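Refinishing a Gray Painted Cabinet Panel

Posted May 23, 2012

Applies to flat doors and side panels in a satin or matte gray finish. The procedure does not cover raised panels or anything with an applied edge strip, which need a different filler.

Materials

Fastell water-based leveling primer, gray tint
Gelloro cabinet enamel, matte, in the gray to be matched
Sanding sheets, 400 grit for the last pass, coarser for filling
Twal microfiber roller sleeve, short nap
Filling knife, tack cloth, mixing stick
A lamp that can be set level with the panel

Preparation

Remove the hardware and lay the panel flat if it comes off its hinges. A fixed side panel can be done standing, but keep the coats thinner. Wash with a degreasing cleaner, rinse twice with clean water and let it dry overnight. Grease left near the handle position will lift the primer there and nowhere else, and the repair then has to be taken back to bare board.

Fill dents slightly proud and sand back level. Feather the edge of each fill out to 2 inches. Do not stop to prime each fill separately. Prime the whole face in one session.

Reading the tone

Before putting on color, decide whether an uneven gray is in the finish or in the light falling on it. A change of tone with a soft, blurred side is often shading. A change caused by a lap mark tends to follow the path of the roller and stays put when the lamp is moved. Soft vertical bands on gray look like this at very close range:

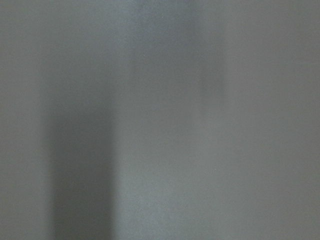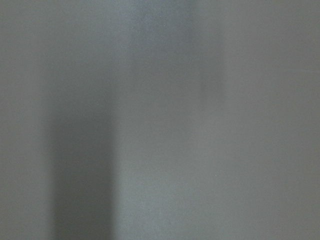
Move the lamp from one side of the panel to the other and look again. If the dark area shifts or fades, leave it alone. If it holds its position, mark its edges lightly in pencil on masking tape and sand that area before the next coat.

One reader, Drillilier, wrote in to say that the lamp test gave a wrong answer on a door hung next to a window, as daylight kept one side dark wherever the lamp stood, and that closing the blinds first fixed it. The same message asked whether the test works on gloss. It does, but reflections make it slow, and a sheet of tracing paper over the lamp helps.

Applying the color

Stir the enamel, do not shake it. Load the sleeve and roll it out on a tray until it stops dripping. Work in vertical strips from one side, overlapping each by a third of the sleeve width, and finish every strip with one light pass from top to bottom. Keep a wet edge. If a strip has started to skin over, leave it and correct after drying.

Allow the first coat the full recoat time on the can. Sand with 400 grit, using light pressure and no block near the edges, wipe with the tack cloth and apply the second coat the same way. Two coats are normally enough over a tinted primer — a third is needed over white.

Curing

The surface is dry to the touch long before it is hard. Leave the hardware off for a week. Do not stack panels face to face during this time, even with paper between them. Clean with a damp cloth only for the first month.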